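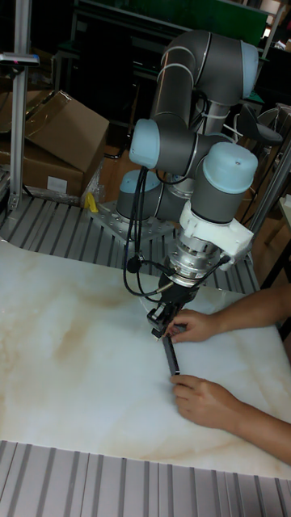
N.º 17 – pág. 70

Marzo de 2024 – Redacción Bralia

El mármol pulido pierde brillo por ataque ácido antes que por abrasión. La calcita reacciona con vinagre, zumo de limón y desincrustantes, y deja una mancha mate que ningún jabón elimina. El hidrofugante retrasa la absorción de grasas, pero no evita esa reacción.
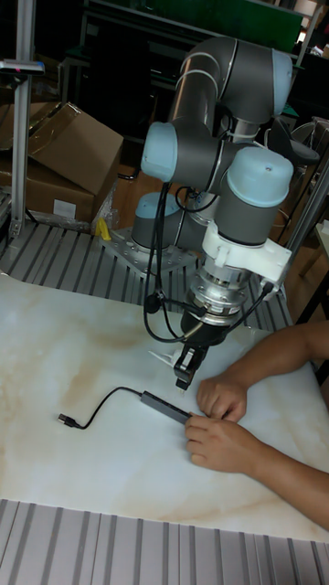
Para el mantenimiento ordinario basta jabón neutro muy diluido y un paño de microfibra. El sellado se renueva cada dos años aproximadamente – antes en cocinas de uso intenso. Las marcas mates leves se corrigen con polvo de pulir y fieltro húmedo; las profundas requieren desbaste y repulido de toda la superficie.

Compartido 2 veces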